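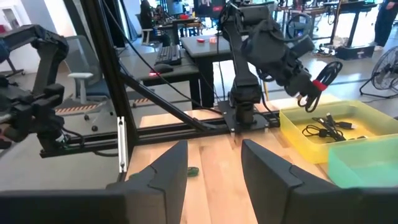
Cable thread. I had one drawer, one shoebox and a carrier bag of leads, and I have now been through all of them. Notes follow, mostly on coiling, straps and bins. Posted in order, so read down.

1/ Starting stock was 113 leads. That is everything with a connector on both ends, excluding mains flexes and anything fixed to a charger. I counted because I wanted to know how many straps to buy.

2/ Of the 113, most were USB of some kind. The rest were audio, network and a few round plugs belonging to kit I no longer own. Round plugs are the worst category. Two can look identical and differ in bore by half a millimetre.

3/ Tipping the lot into a bin is fine as a first step. Low walls are better than high ones for this. In a deep box you pull from the top and the bottom layer never gets sorted. In a shallow one the plugs end up across the floor where you can read them.

4/ Translucent plastic over opaque, every time. You can tell from the side whether a bin is full. Yellow and teal-green are easy to tell apart across a room, and black cable shows up well against both.

5/ My colour rule: yellow is unsorted, green is done. A lead goes from yellow to green only when it has been tested, coiled and strapped. No exceptions for "I'll do the strap later".

6/ Getting a single lead out of a tangle. Do not pull the plug. Find the middle of the lead, lift it, and let both ends drop through. USB plugs catch on other loops because the shell has a square shoulder. Going out backwards they hook, going out last they mostly slide.

7/ If it does hook, put the whole thing back down on the table and loosen the mass outwards with flat hands. Lifting a tangle tightens it. The table takes the weight off.

8/ Coiling. Leads up to a metre: loops the width of a hand. Anything longer: loops of 200 mm across. Tighter than that and the lead keeps a set, so next time you lay it out it springs into a corkscrew.

9/ Do not wind round the elbow. Each turn puts a twist in the cable and the twist has to go somewhere. It usually goes to the point where the cable enters the plug, the part that fails first anyway.

10/ Over-under is the correct method. One loop normal, one loop turned under, repeat. It takes an evening to learn and the coil then pays out straight. For a short charging lead the difference is small. For a long network lead it is large.

11/ Strap goes near the top of the coil, round all the loops, with the two ends hanging free below. If the ends are tucked into the loops they pass through each other in storage and you get a knot that was not there when you put it away.

12/ Strap colour. I use red on black cable. A black strap on a black coil takes real time to find, especially in a bin of other black coils. Red you can see from the door.

13/ Straps used: Dasgate hook-and-loop, the narrow ones, 8 to a card. They hold well. The slot in the head is slightly short, so the first threading is stiff. After that, no complaints.

14/ I also tried the Trorkura silicone ties. Good grip, but they pick up fluff and they stretch a thin lead's jacket if you do them up hard. Moved them to garden hose duty.

15/ Cable ties of the ratchet sort: no. You need cutters to undo them and sooner or later the cutters go through the lead. Wire twists from bread bags are acceptable for a week.

16/ Testing. Every USB lead got two checks: does it charge, does it carry data. A fair number charge and do nothing else. These are not faulty, they were made that way. They get a dot of white paint on the shell and live separately.

17/ Wiggle test while charging. Hold the plug still and flex the cable at the strain relief in four directions. If the charge drops out at any angle, the lead goes for recycling. Do not keep it "as a spare". A spare is what you reach for when the good one has gone.

18/ Labels. Small white strip, printed, black text, stuck lengthways on the strap tail. Wrapped round the cable they peel after a few months. Text is connector, connector, length. Nothing else. I used to add the purchase date and never once read it.

19/ Work surface. Pale bare wood is good for this. Dark leads and small plugs stand out and nothing skids. I tried it on the Baird desk with the glass top first and the coils slid about every time I let go.

20/ Keep small parts off the surface while you do it. Adapters and end caps roll under things and turn up a fortnight later. A saucer is enough.

21/ Storage. Coils stand on edge in the green bin, strap uppermost, shortest at the front. Laid flat they stack, and you are back to digging. On edge you can lift one out by its strap without touching its neighbours.

22/ Capacity is lower this way. My green bin takes perhaps half of what it would hold loose. That is the price and I think it is fair.

23/ Several people have asked about hooks on the wall instead. Fine for long leads, poor for short ones. Short coils swing, catch each other and drop. If you do use hooks, hang by the strap and leave the loops alone.

24/ What left the house: dead leads, all but one of the old flat phone connectors, and the round plugs with no matching device. The recycling point at Cleruvness takes cable in the small electricals cage. Take the straps off first, they are reusable.

25/ Still to do: the mains flexes, and the video leads, which are too stiff for the narrow straps. I have a wider card on order. Will add to this thread in September if the coils are still coils.

26/ Correction to 8: the 200 mm figure is the diameter of the loop, measured outside to outside. Two replies read it as the length of each turn, which would be far too tight.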